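Fixing a handheld gripper that lies about how far it's open

10 April 2021

Last winter our arm dropped a plate. Then it dropped another one, and then it squeezed a third so hard that the thing shot out sideways and went off the table. The policy had been trained on plate handling recorded with our handheld grippers, and everything up to the grasp looked great. The approach was smooth, the wrist angle was right, and then the fingers closed to the wrong width and we were sweeping the floor again.

I spent most of December blaming the arm. I swapped the finger pads, I slowed the closing speed, I rewrote a chunk of the controller (sorry, controller, you were fine). The fault was in the recordings. One of our two handheld grippers had a finger that had slipped on its shaft, so the jaw width it logged had very little to do with where the fingers were. Out of 481 recordings in the Kusuma set, 34 were bad, and that was plenty to teach the arm some terrible habits.

So if your arm is grabbing air or crushing things and you collect your data with handheld grippers, go through this before you touch the arm. We use Bromia grippers and log everything through Fimell, but the steps carry over to any pair that records a camera view and a jaw width. Set aside an afternoon.

Before you start: stop the arm

Please do this first, even if you're only going to look at files. A policy trained on bad widths can ask for a full-force close at any moment, and if your hand is between the pads to reposition a plate, you'll find out how strong it is. I got a pinched thumb and a blood blister, so I'm speaking from experience!

Hit the emergency stop, wait for the drive light to go out, then switch the arm off at the wall. Put a tag on the switch if you share the space with anybody. Pausing the software isn't enough. Ours came back from a pause once when someone restarted a script on another machine, and it finished the close it had been in the middle of.

If you've broken any dishes, sweep up and then wipe the table with a damp cloth too. Tiny chips of ceramic get into the finger pads and they'll scratch everything you pick up later.

What you'll need

The two handheld grippers, charged
A set of feeler blocks or anything rigid of known width (I use a 20 mm aluminum block)
The small hex driver for the finger clamps
A paint marker with a fine tip
Two plates you don't care about
A laptop with the live log open

Step 1. Look at the closed position

Squeeze the trigger all the way and hold it. The pads should meet and the log should say zero, or very close to it. Let go, squeeze again, and do it ten times. Write down every reading, even the boring ones.

You're looking for two different problems. If the number is wrong but it's the same wrong number each time, your zero is off and that's an easy fix (skip to step 4). If the number wanders, something is loose. Mine wandered. It started near zero and crept upward with every squeeze, and after I'd put the gripper down and picked it up again it had crept somewhere else.

Step 2. Check it against the block

Close the pads on the block and read the width. Do it near the tips, then in the middle, then as far in as it will go. With pads that tilt you'll get a slightly different number in each spot, and that's fine. Note down what normal looks like on your good gripper and compare the other one to that.

Squeeze gently, then squeeze hard. The reading shouldn't move much between the two. If it keeps closing on a solid metal block, then the finger is slipping while the encoder keeps turning, and you've found your fault. That was my big moment. I said a word I won't type.

Step 3. Clamp the finger properly

Power the gripper off. Take the pad off first so you can get the driver in straight. The clamp screw is the little one at the base of the finger, and on ours it had backed out most of a turn.

Take it all the way out and clean the threads. Put on a small drop of medium thread locker – small, I mean it, I glued a bearing once – and run it back in until it's snug. Hold the finger in line with its partner while you tighten. Then draw a thin line with the paint marker across the screw head and onto the finger. If that line ever breaks, you'll know at a glance that the screw has moved again.

Leave it alone for as long as the bottle says. I know. Go have lunch.

Step 4. Set the zero again

Turn the gripper on, squeeze until the pads meet, and run the zero routine while you hold the trigger. In Fimell it's under the device page, and you have to save it to the gripper itself. If you only save it to the session it'll be gone next time you boot, and you'll be back here wondering what you did wrong. Ask me how many times.

Then go back and repeat step 1 and step 2. The whole thing, ten squeezes and all. Don't move on until the block gives you the same reading soft and hard.

Step 5. Go through the old recordings

Now the tedious part. You can't save the bad takes by subtracting a number, at least not if the finger was slipping, as the error changed from one grasp to the next. You have to find them and pull them.

My method is simple. Take every recording, find the moment when the plate is being held, and look at the logged width. A plate rim is thin, so the number should be small and it should stay put for as long as the plate is up. Anything that drifts during a hold goes in the bad folder. I wrote a short script to flag those and then watched the flagged ones by eye, and I'd suggest you watch a handful of the unflagged ones too. I caught two extras that way.

Don't delete them. Move them somewhere with a clear name. You might want them later to test your checks.

Step 6. Record a short test session with both grippers

One person holding both grippers, or one in each hand of whoever normally records. Put the plates on the table and do a few easy lifts, then a few handovers from one gripper to the other. Hold each lift still for a slow count of five so that you get a nice flat stretch in the log.

Watch the gripper's own camera view while you do it. With the trigger released, ours shows the two dark pads standing open in a V, and both sides should slant in by the same amount. If one pad sits noticeably farther in than the other, the finger went back on crooked and you need step 3 again. Make sure the plates aren't always hiding behind the same pad as well, and that the other gripper's marker cube can be seen from time to time. The black-and-white pattern has to be clean and facing somewhere useful, or you'll trade a width problem for a position problem.
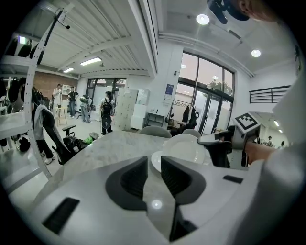 Step 7. Turn the arm back on, slowly

Retrain on the cleaned set plus your new test takes. Before the first run, cap the closing force low and cap the speed lower. Start with no plate at all, then a plastic one, then the real thing with a folded towel underneath. Keep one hand on the stop button and the other one out of the jaws.

I also added a check that refuses to start a recording if the closed reading is off. It takes 900 milliseconds at the start of each take, and people grumbled for a day or so. The project after Kusuma is called Irkis and it's all bowls, so we'll see how the clamps hold up with something heavier in them. I check the paint lines every Monday before anyone records.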